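Demonstration operators (part-time, fixed term)
Zaltadis, Stalby site
Reports to: Parveen Sultana, operator lead

Zaltadis is taking on operators to record demonstrations for two-armed table-top robots. The work is paid by the hour and done on site. No degree or earlier robotics work is required. Training is paid at the same rate as recording.

The job

You show a robot how to do a household task by doing the task through it. In most sessions you hold a pair of leader arms, and the robot's own arms copy your movements at the table. In the remaining sessions you move the arm directly with your hands while the motors are slack, which we call hand guiding. Both are recorded as joint positions together with video from the wrist and from a fixed camera over the cell.

A session consists of setting up the table from a task card, recording a block of attempts, marking each attempt as good, poor or void, and resetting between attempts. Tasks include handing an object from one gripper to the other, opening and shutting small doors, hanging cups on a rack and putting items into tins. Cloths, wallpapers and props are changed between blocks according to a list. Operators do not choose the props but are expected to report any that are worn or broken.

Target output after training is 60 accepted attempts per shift. Void attempts are not held against you if they are marked as void. Poor attempts marked as good are a more serious matter and are checked for on review.

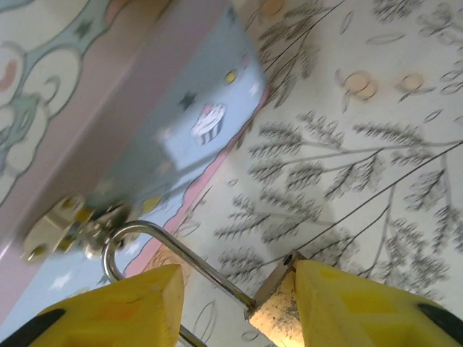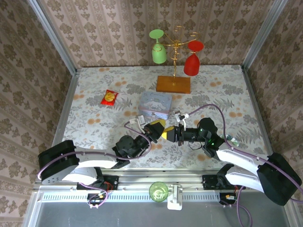
Grip discipline is the part of the job that takes longest to learn. There is no force feedback in the leader arms, so contact has to be judged by eye, from the video and from how the arm lags behind your hand. A handover is recorded as one attempt, and both sets of jaws must be on the object before the giving side opens, as with the yellow piece held between the two grippers over the tablecloth. Letting go early is the most common cause of a void. With hinged metalwork the usual fault is speed – the hinge plate on the pink and blue furniture is blurred in the wrist view, while the block against the finger is much clearer, and too much blur makes a stretch of video hard to use. New operators are asked to slow down well past the point that feels natural.

Hours and pay

Shifts are four hours, morning or afternoon, with a break at the halfway point. Most operators work three shifts a week. There is a Sunday shift for those who want it, paid at a higher rate. The first contract starts in August and covers 390 hours, with a possible extension once the Lau task set is complete. Pay details are sent with the invitation to trial.

What we need from you

– Steady use of both hands at once. Left-handed applicants are welcome; the leader arms can be swapped over.
– Normal or corrected eyesight, including the ability to tell red from green. The status lights on the wrists use colour.
– Patience with repetition. A single task card may run to 600 attempts across the team.
– Clear written English for short fault notes.
– Ability to sit or stand at a bench for the length of a block. Bench height is adjustable. Tell us about any other changes you would need.

Useful but not required: bench assembly, sewing, instrument repair, dental or laboratory work, crane or digger operation. Gaming experience is neither an advantage nor a drawback in our records.

Trial session

Shortlisted applicants attend one paid trial of two hours. You will be shown the stop button and the limits of the cell, then given practice on a single-arm task before moving on to both arms. Scoring covers smoothness, correct marking and how the table is reset. Raw speed is not scored. Long sleeves must be rolled up and lanyards taken off before you sit down.

Operators who pass complete 100 practice attempts under supervision before their recordings are used. Philomena Zakaria runs this stage at our Zamness building, and travel from Stalby is paid.

How to apply

Send a short letter and a list of your recent work to Parveen Sultana through the contact form, with "Demonstration operator" as the subject. State which shifts you can work and whether you have used any hand-controlled machinery. Please do not send video. Applications are read in the order they arrive, and the form closes when the places are filled.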